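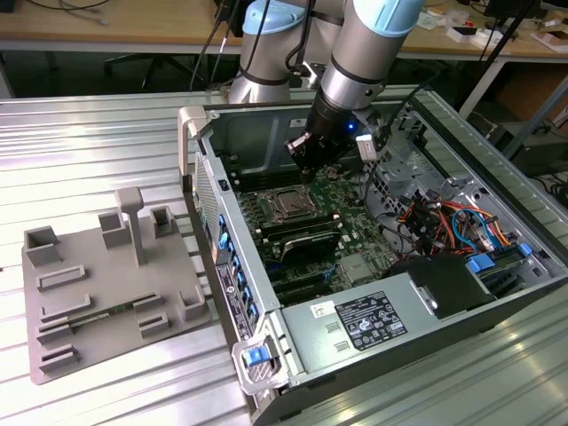

작업대 위 데스크톱 본체 내부와 로봇 팔

작업노트: 휴게시간 자동공제 규칙, 다시 짜기
2025년 7월 17일 목요일 / 작성 Mykhailiuk

어제 밤에 돌려놓은 대조 작업 결과가 나왔다. 기대 이상이다! Fokbridge에서 받은 출퇴근 기록 1189건을 새 규칙으로 다시 계산했는데, 그중 700건은 기존 급여 결과와 1원 단위까지 맞았다. 나머지는 안 맞는다. 그런데 안 맞는 쪽이 훨씬 재미있다. 거의 다 같은 데서 갈라진다. 휴게시간이다.

기존 방식은 단순했다. 하루 체류시간이 네 시간을 넘기면 30분, 여덟 시간을 넘기면 한 시간을 무조건 뺀다. 실제로 쉬었는지는 안 본다. 코드 주석에는 "법정 휴게 공제"라고만 적혀 있고 누가 언제 정한 건지는 없음.

근로기준법 제54조를 다시 펴 놓고 읽었다. 근로시간이 4시간인 경우 30분 이상, 8시간인 경우 1시간 이상을 근로시간 도중에 주라는 조문이다. 사용자가 줘야 할 의무를 적은 것이지 기록에서 빼도 된다는 허락이 아니다. 못 쉬었으면 그 시간은 일한 시간이고, 임금이 붙는다. 알고 있던 내용인데 막상 계산식 옆에 놓고 보니 느낌이 완전히 다르다.

그리고 경계값! 우리 식은 "초과"로 되어 있는데 조문은 4시간인 경우도 포함한다. 딱 네 시간짜리 오전 근무조는 휴게가 아예 잡히지 않은 채 지나갔다. 오전조 기록만 따로 뽑아 보니 정말 그렇게 되어 있었다. 급여는 덜 나간 게 없지만, 휴게 부여 여부를 점검하는 화면에서는 통째로 빠져 있던 셈. 이건 Oltton 쪽 점검표에도 그대로 넘어가니까 같이 고쳐야 한다.

불일치 유형을 보이는 대로 적어 둔다.

가. 휴게 시작은 찍혔는데 종료가 없음. Hesier 단말기는 종료가 없으면 다음 이벤트까지를 전부 휴게로 본다. 다음 이벤트가 퇴근이면 오후가 통째로 휴게가 된다. 예전 식은 실제 찍힌 휴게를 무시하고 정액으로 뺐기 때문에 이 문제가 그동안 안 보였다.

나. 휴게를 퇴근 직전에 몰아서 찍음. 기록상으로는 시간이 다 차 있는데 "도중에" 준 것으로 보기 어렵다. 계산은 일단 하고 검토 표시를 붙이는 쪽으로.

다. 점심시간 전화 당번. 제일 까다롭다. 자리에서 도시락을 먹으며 전화를 받은 시간은 자유롭게 쓴 시간이 아니다. 제50조 제3항에서 지휘·감독 아래 있는 대기시간은 근로시간으로 본다. 당번표와 기록을 맞춰 보면 잡히는데, 당번표가 스프레드시트라 이름 표기가 제각각이다. 사번으로 바꿔 달라고 요청하기로.

라. 자정을 넘기는 근무. 날짜가 바뀌는 순간 체류시간이 둘로 쪼개져서 양쪽 다 네 시간이 안 되면 휴게가 안 잡힌다. 근무 시작일에 묶어서 계산하니 바로 해결. 오늘 제일 기분 좋았던 수정이다. 고친 건 몇 줄 안 되는데 야간조 불일치가 우르르 사라졌다. 야간수당 구간(오후 10시부터 오전 6시)과 휴게가 겹칠 때 어느 쪽에서 빼는지도 이제 실제 찍힌 시각을 따라간다. 전에는 무조건 근무 끝에서 뺐으니 새벽 퇴근조에 불리한 계산이었다.

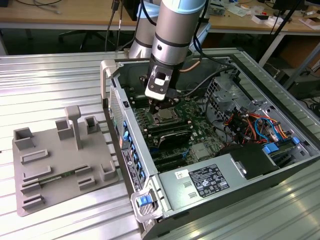
■ 분류: 근로시간 > 휴게·대기 > 규칙 초안

초안 3차 버전. 동료들이 읽고 마음껏 뜯어고쳐 주면 좋겠다.

1) 찍힌 휴게가 있으면 찍힌 대로 뺀다.
2) 찍힌 휴게가 없으면 빼지 않는다. 대신 "휴게 미확인"으로 올려서 현장 관리자와 본인 양쪽에 확인을 받는다.
3) 종료가 없는 휴게는 계산을 보류한다. 임의로 닫지 않는다.
4) 당번 시간과 겹친 휴게는 근로시간으로 되돌리고, 대체 휴게가 있었는지 따로 본다.

2)번이 논쟁거리다. 운영 쪽에서는 확인 요청이 너무 많이 올라갈 거라고 걱정한다. 이해는 간다. 그래도 확인 한 번으로 끝날 일을 정액 공제로 덮어 두면 나중에 퇴직 정산 때 한꺼번에 올라온다. 임금채권 시효가 3년이니 그만큼의 기록을 거꾸로 뒤지는 것보다 그달에 묻는 편이 훨씬 쉽다. 알림 문구만 짧게 잘 쓰면 될 것 같다. "오늘 휴게 기록이 없습니다. 쉬셨다면 시각을 적어 주세요." 정도? "쉬신 것으로 처리합니다" 같은 문장은 절대 넣지 말 것.

취업규칙과 대조도 해야 한다. Fokbridge 취업규칙에는 휴게가 낮 12시부터 한 시간으로만 적혀 있고 교대조 얘기가 없다. 실제로는 조마다 다르게 쉬는 모양인데 근거 문서를 못 찾았다. 근로계약서에 따로 적혀 있을 수도 있음. 인사팀에 계약서 양식 요청 메일 보냄, 답 기다리는 중.

단시간 근로자 건은 오늘 손대지 않았다. 소정근로시간을 넘긴 부분의 가산 계산이 휴게 처리 결과에 바로 물려 있어서, 1)과 2)가 확정된 다음에 들어가는 게 순서다. 섣불리 건드리면 양쪽이 다 흔들린다.

남은 일
- 경계값 수정분을 Oltton 점검표에 반영
- 자정 넘김 테스트에 휴일 전날 밤 시작하는 경우 추가 (휴일근로 가산이랑 어떻게 물리는지 아직 모르겠다, 궁금해 죽겠음)
- Hesier 단말기 설정에서 종료 누락 알림을 켤 수 있는지 매뉴얼 확인
- 과거분 재계산 범위는 노무 자문 받고 결정. 우리끼리 정하지 않기
- 새 규칙 적용 목표는 9월 급여분. 8월은 두 방식을 나란히 돌려 보고 차이만 기록

덧붙임: 불일치 목록을 금액순 말고 유형순으로 정렬하니까 원인이 훨씬 잘 보인다. 다음 대조 때도 이렇게 할 것. 정렬 스크립트는 공용 폴더 "휴게대조"에 올려 뒀다.

최근 노트
- 연차 발생일: 입사일 기준과 회계연도 기준 비교
- 출장 이동시간, 어디까지 근로시간으로 볼까
- 급여명세서 계산방법 칸 채우기
- 교대조 주휴일 지정 방식 메모

문의: 급여규칙 작업반 공용 메일함 | 사내 공유용 | 맨 위로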